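The Marnik Room

The Zamska School robotics club met in the room behind the metal shop. It had one window and a radiator that knocked. On the door was a brass plate that said MARNIK, and no student had ever found out who or what that was.

I joined in November of my junior year. I wasn't good at math and I didn't care about robots. My bus left two hours after the last bell, and the room was warm.

There were two teams. One was building a rover for the state meet. The other was entered in the Suvico Sorting Challenge, where a pair of arms had to take small parts out of a tray and hang or drop them where they belonged. The sorting team was short a person, so they put me there. The other two had been doing it for 3 years. They had a notebook with 126 numbered problems in it, and most of them were crossed out.

My first job was to read the problems aloud while they worked. Number 9 was "left arm drifts." Number 40 was "left arm drifts again." I asked if it was the same problem and they said no, that one had been a cable.

After a few weeks they let me run the arms. I was slow, and it turned out slow was useful. I could bring a gripper down next to the tray and stop before it touched. The other two always hit it. They would argue about whose turn it was and I would sit there moving the left arm a little at a time, listening to the motors.

My mother asked me at supper what I did in there every day. I told her I moved things from one place to another. She said she did that at the Sombatkul warehouse for a paycheck – maybe I should ask for one.

The night before the qualifier we stayed until the janitor turned off the hall lights. The others wanted to change the grip code. I wanted to leave it alone. We voted, and I lost.

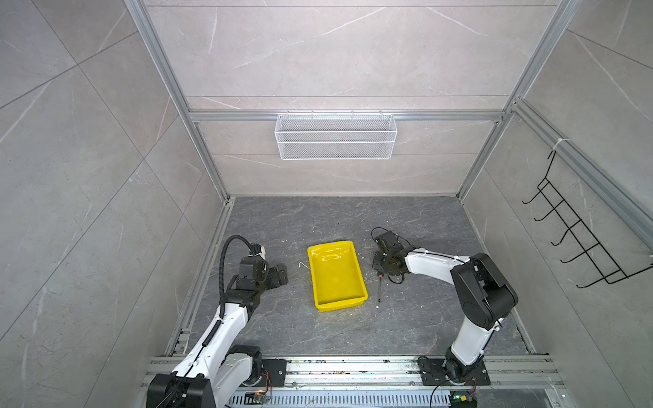 I have never liked the hour before a test run. The others went to get chips from the machine and I stayed with the arms. The parts were still in their box on my lap. I looked at the yellow tray with a gripper on each side of it, and at the wire basket on the back bar with nothing in it, and I started to go through the order in my head. Then I saw the screwdriver on the floor under the right gripper. I left it there a minute. It was the first time I had noticed something before they did.

When they came back I pointed. One of them picked it up, and the other opened the notebook and wrote down number 127.

"What do I call it?" he asked me.

"Screwdriver," I said.

He wrote that. Then I tipped the box into the tray, and we started the run.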